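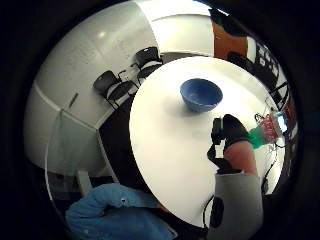 Por Joris Desmet | Opinión | Taller y máquinas

Llevo tres inviernos oyendo que el brazo doméstico está a punto de llegar. En el taller compartido de Castach lo llaman Vumby, y el proyecto tiene ya más presupuesto que el torno: 3000 euros al principio, 3350 cuando hubo que cambiar dos motores. Serpil Gökçe, que lo dirige, me pidió que escribiera algo amable. Lo intento.

Mi primera duda es de proporción. Se pretende que una máquina recoja una mesa, tarea que mi hija de seis años resuelve protestando. Para eso hay que grabar 1000 repeticiones del mismo gesto, hechas por una persona, con guante y cable, y luego confiar en que el programa saque algo en claro. Yo he visto el programa. Saca algo, sí, pero claro no lo llamaría. 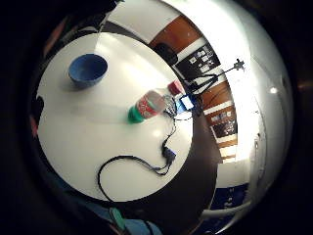

Cuenco, botella y cable sobre la mesa redonda del taller.

La segunda duda es el cable. Cualquiera que haya montado algo en casa sabe que el proyecto empieza siendo un mecanismo y acaba siendo un problema de conectores. Bram Nijs dedicó 13 tardes a los suyos y todavía defiende que fue tiempo bien empleado - yo creo que aprendió mucho de conectores y muy poco de robots. Me parece respetable, pero que no lo vendan como el futuro de la cocina.

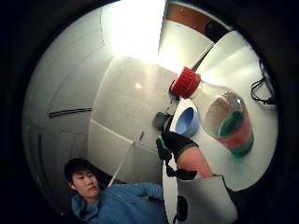

Mi queja de fondo tiene que ver con el trabajo manual y con lo poco que lo miramos. Hablamos de automatizar y olvidamos cuánta mano hace falta antes. Una botella tumbada, con su tapón rojo de estrías y la luz resbalando por el plástico, es un objeto bastante antipático para una pinza: transparente, curvo, dispuesto a rodar. Veerle Geerts sostiene que con más datos se arregla. Puede ser. También lo decían en julio.

No pido que lo dejen. Pido que publiquen los fallos junto a los aciertos, con las horas de cada uno, y que el torno vuelva a tener correa nueva. Serpil dice que lo de los fallos se puede hablar. De la correa no me ha contestado.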